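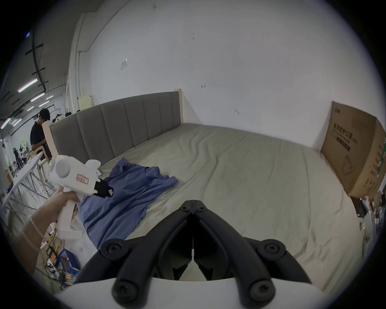

Is the Florkley handheld gripper kit worth it for laundry tasks?

Asked 2026-03-11 | 401 views | 3 shares

I'm looking at the two-gripper Florkley kit for teaching a robot arm to handle clothes, mostly picking shirts up off a bed and folding them. It's $3,515 with the carry case and I'd be paying for it out of my own pocket, so I'm a little nervous. We tried a set on a blue garment on a big bed, and I like that you can pinch an edge with one hand and keep the other one free to move in. But the jaws are long! Do they get in the way on small stuff like socks? And is the Lirnness kit any better for cloth?

falley_bench
12 upvotes

I've had the Florkley pair since August and I'd buy it again, mostly for the jaws. Long is good on a bed – you can get hold of a corner without your knuckles dragging the rest of the shirt along. Socks are a pain though, I won't lie. I go in at a low angle and close slowly, and I still drop plenty. The other thing is batteries. Get a second set right away, and a charger that takes a whole row of them, or you'll spend your afternoon waiting. Also put a label on each gripper the day it arrives, because I mixed up my left and right and had to redo 770 recordings. Ugh.

zapata22
5 upvotes

Lirnness is lighter and my wrist liked it better, but the tips are slick and thin fabric slides right out. I stuck some rubber tape on and that helped. I paid $3,000 for mine without a case. If you're only doing shirts and towels I'd go with the Florkley. Ask if they'll rent you one for a week first, they did that for a friend of mine.

gadgetmom
0 upvotes

do either of these work with a fitted sheet? asking for my sanity

2 comments | Share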